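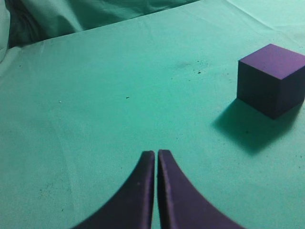 Working Rules for a Shared Robot Bench

Final report, Automation Practice module
Sevalthorpe College of Technology
Submitted 09/11/2018

1. Purpose of the project

The Grorero bench is used by three student groups. Each group had its own habits for starting the arm, placing the cube and saving results. When we compared records in August we found that the same pick could be logged as a success by one group and a failure by another. We also found two versions of the emergency stop procedure, one of which left out the step where a second person confirms that the arm is still.

Our task was to write one set of working rules for the bench, try it out and report on how well it was followed. The rules are meant for pick and place work with small objects on a cloth surface. They do not cover tool changes, or any work on the arm with its covers off.

2. What we read first

We began with the college's machine safety handbook and the manual for the Ostisik controller. The handbook deals mainly with fixed machines such as lathes and pillar drills. It is clear about guarding and isolation but has little on machines that move in different ways from one run to the next. The manual is good on fault codes and poor on day-to-day use.

We also looked at the general approach taken in published safety standards for industrial robots. We are not claiming that the bench meets any standard. We borrowed the order of work: list the hazards, judge how serious each one is, remove what can be removed, then write rules for what is left.

3. Hazards

The arm is small and runs at reduced speed, so the most likely injury is a pinched finger. The gap between the gripper fingers can be very narrow, and people tend to reach in to nudge the cube while the program is paused. A paused program is still live. We rated this as the highest risk on the bench.

The second risk is the arm pressing down into the surface when the height has been set wrongly. This is more likely to damage the gripper than a person. The third is cloth being caught and dragged, which can pull other things along with it.

We spent some time on whether poor records count as a hazard. In the end we kept them apart, under good practice, but a wrong record can lead the next user to trust a setting that has not been checked.

4. The rules

The full set has 29 rules and is kept in the bench folder. The ones that caused the most discussion are given below with our notes.

Rule 3. No hand enters the working area unless the controller shows HOLD and the key is out. Pausing from the keyboard does not count.

Rule 4. The person holding the stop button does not do anything else. This means that 2 people are needed for every session, which some users found inconvenient at lunchtimes.

Rule 7. The height of the surface is checked at the start of a session and again whenever the cloth is moved or replaced. A fold can raise the surface enough to matter. Creases well away from the pick area may be left.

Rule 11. Look over the cloth before the first run. Dark specks and smudges show up clearly on the green and can be confused with small parts by the vision software. Brush off what will come off and note what will not.

Rule 12. One cube in the working area at a time, unless the test sheet says otherwise.

Rule 15. Do not change the lamp during a set of runs. The cube throws a soft shadow on the cloth, and moving the lamp moves the shadow. In our early sessions the software sometimes drew its outline round the cube and the shadow together.

Rule 18. Save a wrist camera view before the fingers go down. It must show both fingertips and the cube on open cloth. If part of the cube is outside the view, the record is marked P for partial and is not used for position checks.

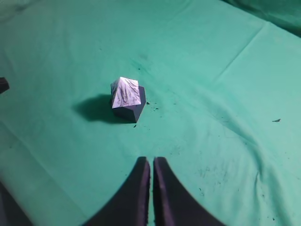 Rule 19. Write down where the cube is in relation to the fingers before the run, in plain words. "Ahead and slightly left" is enough. The groups had been using three different sets of axes and plain words turned out to be easier to check against the saved view.

Rule 22. A pick is a success only if the cube is lifted clear, held for the set time and put down inside the target area. Anything else is a failure, including a cube that is lifted and then slips. Reasons go in the notes column.

Rule 26. Failed runs are kept. They may not be deleted or run again under the same number.

5. Trial of the rules

All three groups used the rules until we reached our target of 1,000 logged runs. The last session was allowed to finish, so the final total was 1,067. One of us read through the log sheets each Friday and marked any rule that had been missed.

The safety rules were followed well. We recorded no case of a hand in the working area with the key in. Rule 4 was broken at first, usually by the person on the stop button also filling in the log. Moving the clipboard to the far side of the bench cured most of this.

Rule 7 was the weakest. Users checked the height at the start but forgot after straightening the cloth. We tried a reminder on the screen, which people clicked past. A printed card clipped to the lamp stand worked better.

The definition in Rule 22 lowered the success rates reported by one group. They were unhappy about it, but accepted that their old figures had included slips.

6. Comparison with the Sadowski checklist

The Sadowski checklist is the single sheet used in the college's other robot room. It is quicker to fill in and new students prefer it. It has no definition of a successful pick and does not mention lighting or the state of the surface. We think the two could be joined, with the short sheet at the front and our rules behind it for reference.

7. Limits

We tested with cubes only. Soft or round objects may need different wording in Rules 18 and 22. All users had been trained by the same technician, so we cannot say how the rules would work for visitors. The log sheets were filled in by hand and some notes could not be read.

8. Recommendations

Keep the key rule and the two-person rule as they are.
Fix the cloth at the corners so that Rule 7 is needed less often.
Add the height check to the Ostisik start-up screen as a value that has to be typed in.
Review the rules at the end of each term, with at least one member from each group present.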